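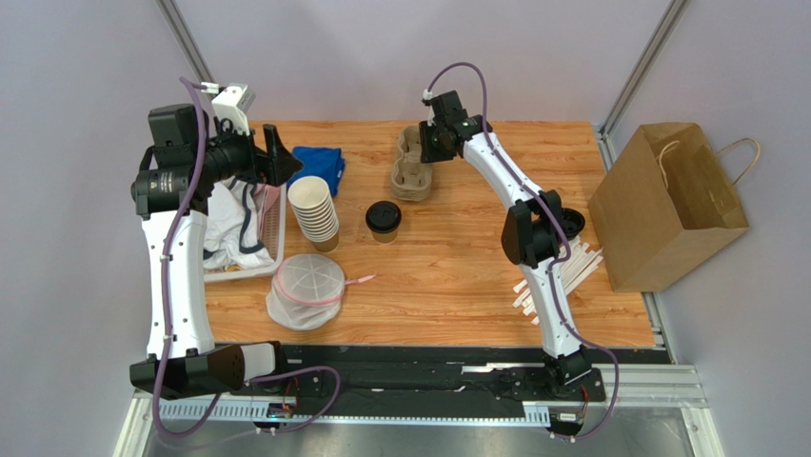
Ismail Helmy has a theory that most robots are bad at coffee shops for the same reason most interns are, and it has nothing to do with coffee. They do fine on the thing they were shown and fall to pieces when somebody moves the lids. His group at Fidley spent most of last year moving the lids. The table where the two arms work holds a stack of white paper cups, a molded carrier for the drinks, stirrers strewn about like a dropped game of pick-up sticks, and a mesh laundry bag, and the order of business changes before anyone, human or mechanical, can get comfortable.

The method is called Stelia, and it is almost insultingly simple. The usual way to teach a pair of arms is to have a person steer them through one chore again and again, as neatly as possible, until there is a thick pile of near-identical recordings. Helmy's team kept the total at 2000 recordings but told the operators to stop tidying up between tries. Wherever the last attempt left things, the next one began.

"The operators hated it," says Aicha Abdel Hamid, who ran the sessions and was, she admits, one of the operators. "You want to straighten the cups. It's a physical need."

The payoff came when both versions were tested on layouts neither had met. Arms trained on the neat recordings put a cup into the carrier on 10 percent of tries. Arms trained on the mess managed 63. The team had been hoping for 70 and had, unwisely, told people so.

Wael Ait Brahim, whose family firm, Ait Brahim, fits out commercial kitchens, has seen the numbers and is keeping his checkbook shut. A barista who drops more than a third of the orders, he points out, is a barista with a free afternoon.

Helmy doesn't argue. Cloth is still a weak spot, and folding results are being held back until the team can explain them. A second round of tests starts in January, with a stranger setting the table each morning. Abdel Hamid has asked that it be someone untidy.

Print this article
E-mail to a friend
Search Enter keyword Go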